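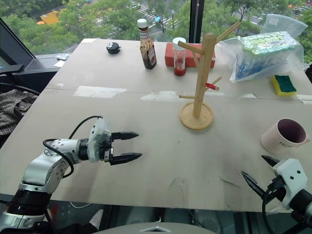 Mug tree by the window, several floors above the street.

May 2021 | By Mbali Mokgethi

Frandsen's open day in Ovberg covered stoneware glazing. Test tiles are bisque fired, dipped for 2 seconds and dried for 30 minutes. The kiln room holds 700 tiles on open racks, sorted by oxide. Lajos Orbán showed crazing on the older batches and blamed a thermal expansion mismatch.

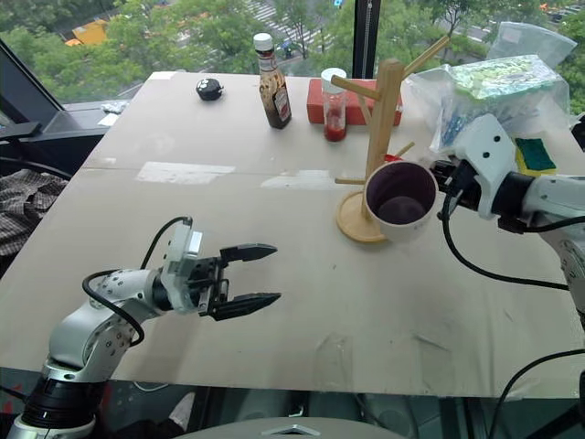

Mug with a dark purple interior and pale outside.

Tile records are kept on paper. The next open day is in July.

14 shares | 2 comments
This site uses cookies. Accept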